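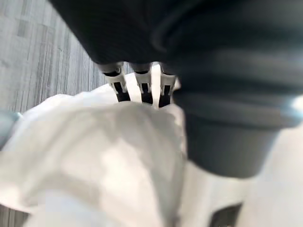

Drodik heated airer, three months in

2024-04-02

I bought the Drodik in January, in the middle of that horrible damp stretch when every radiator in the flat had a pair of jeans on it and the bathroom window had started growing its own little garden along the bottom edge. We don't have a tumble dryer. We have nowhere to put a tumble dryer, unless I get rid of the bed. So for years I've made do with a wire airer that my mum gave me when I moved out, the sort that folds up on your fingers if you look at it wrong, and I'd got used to the idea that a towel takes two days.

Anyway, I've had a few messages asking how I'm getting on with it (I moaned about drying washing quite a lot over the winter, sorry) so I thought I'd write it all down in one go.

The Drodik is the tall one with three shelves and a zip-up cover. There's a flat winged version too, which was cheaper, but it takes up the floor space of a small car and I'd have had to climb over it to get to the kettle. I got mine from Caseck, the homeware place behind the station, for 100 pounds in the sale. The cover was included, and if you're looking at one where it isn't, add it to the price before you compare, because you're going to want it.

Putting it together

Easy, with one swear word. The legs click into the top section and the shelves fold down on either side, and all of that was done before my tea had cooled. The swear word was for the little plastic clips that hold the shelves level. They look the same both ways round and they're very much not, and the drawing in the leaflet is so small I had to take a photo of it on my phone and zoom in. If your middle shelf is sloping, take the clips off and flip them. You're welcome!

It's heavier than I expected but it does have wheels on one side, so you tip it and drag it like a suitcase. On our hall floor that's fine. On the bedroom carpet it's a bit of a wrestle when it's loaded.

Does it dry things?

Yes, but you have to change how you think about it, which took me a couple of weeks and some sulking. I'd imagined something like a dryer. I'd put a load on, come back after dinner, and be cross that the waistbands were still wet. The bars get warm, about as warm as a mug you've forgotten on the side for a bit, and only the cloth that's touching a bar or sitting right over one gets much benefit. Without the cover it's a slightly better wire airer. With the cover zipped up it's a different animal altogether, the whole inside gets warm and stuffy and things start moving along nicely.

What I do now is hang it all up when I get in from work, zip the cover, leave it going through the evening and swap things about before bed. T-shirts, pants, pillowcases and school shirts are dry by then. Jeans and hoodies need turning inside out and another go the next day. Thick towels I do on their own, one to a shelf, and if I get greedy and double them over I regret it.

Socks I'm still not happy about. They slip through the bars, every time, and end up in a sad heap at the bottom. My friend Ayanda Radebe has the same airer and lays hers across a cooling rack on the top shelf, the kind you'd put a cake on, and I've pinched that idea and it does work. It also means I've got no cooling rack when I want one.

One thing I'd say very firmly is to give your washing an extra spin before you hang it. I used to skip that because our machine sounds like it's trying to leave the building, but the difference is huge. I'd guess it knocks a couple of hours off a full load.

And open a window a crack. All that water has to go somewhere, and if the window's shut it goes straight onto the wall behind the wardrobe. We've got a small Preson dehumidifier that I run in the same room when it's raining sideways, and the two of them together are brilliant, though at that point you're paying to run two things.

What it costs me

I can't give you proper sums because my tariff won't be yours. What I can tell you is that my bill didn't jump in the way I'd been dreading. There's a timer on the side with four settings and I'd use it, because the first week I left the thing on all night twice by accident, and there's only a tiny green light to tell you it's running. It's the kind of green you can't see at all with the big light on. A louder light, please, Drodik.

The bits I don't like

The zip. It's a cheap zip on a cover you open and close every single day, and mine has started catching at the corner. I've rubbed a candle along it, which has helped for now. Caseck said they'd swap the cover within the year if it goes, so I've kept the receipt in the drawer with the takeaway menus (right under the one from Quách, so I'll see it often).

The lead is too short as well. It reaches the socket by the bedroom door and nowhere else I'd like it to be, so the airer lives where the plug says it lives.

And it does smell a bit for the first few goes. Warm plastic, nothing alarming. I ran it empty one Saturday morning's worth of radio and it cleared.

Would I buy it again?

I would. I've got my radiators back, the bathroom window is clean, and my daughter hasn't gone to school in a damp collar since we got it. If you've room for a proper dryer and you wash for a big family, I don't think it would keep up with you. For the two of us, in a flat with no garden, it's done the job.

I'm giving it four out of five, with the missing one for the zip. I'll come back and update if the cover gives up before next winter.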